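Urmas Petrauskas has lent me a book about tidying, and I have now read enough of it to be annoyed. The system is called Sestidness. You take one surface in your home, you sort whatever is on it, and by the end of the week your whole life is meant to feel lighter. Urmas did his kitchen worktop in April and hasn't stopped going on about it since.

I chose the table in the back room, mainly so I could tell him I'd tried.

## The rule of 19

The book says no working surface should hold more than 19 items. There is no explanation of where the number comes from. I read the chapter twice looking for one and found a long story about a man in a rented cottage who cried over a stapler. Does a pen count as one item? Does a desk organiser full of pens count as one, or do I have to tip it out? Urmas says the organiser is one. Aigars Rozīte, who also has the book and takes it far more seriously, says tipping it out is the entire point. They've been arguing about this by text and copying me in.

I sided with Urmas, as it was less work.

## "Everything visible must be in use"

My real quarrel is with chapter 4. Anything you can see should be something you used today, and anything you didn't use goes in a drawer. I'd like to meet these people with their spare drawers. Mine have cables in them, and the instructions for a cooker we left behind two houses ago.

I went along with it for one Sunday afternoon. The remote had been used, so it could stay. The sheet of paper with my handwriting on it was harder - I'd certainly written on it, though not that day, and I couldn't say for sure it was finished with. The organiser stayed on the grounds given above. Then there was the bottle with the yellow cap, clear at the top and orange and yellow round the label, and by the book's standards it had no business on a desk at all.

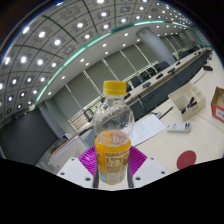 ## What happened to the bottle

I moved it to the kitchen. The next day I wanted it and had to get up, so it came back. It is still on the table and I've stopped feeling bad about it.

The book would call this a "returner". Returners are supposed to be logged in a notebook, and after four returns you have a think about your relationship with the object. I haven't bought the notebook. There is an official one, made by a firm called Binonus, and that tells you a good deal about who the system is for.

## Did any of it work?

A bit, I suppose. I threw away 7 things, and I couldn't name more than two of them now. The table gets wiped more often, and I do know where the remote is. Whether that took 200 pages I very much doubt. My mother managed it by shouting up the stairs.

Aigars wants me to do the bathroom shelf next, following the method properly this time and with the notebook. I've said I'll think about it. Urmas can have his book back whenever he likes, though I'll need to find it first. I put it in a drawer.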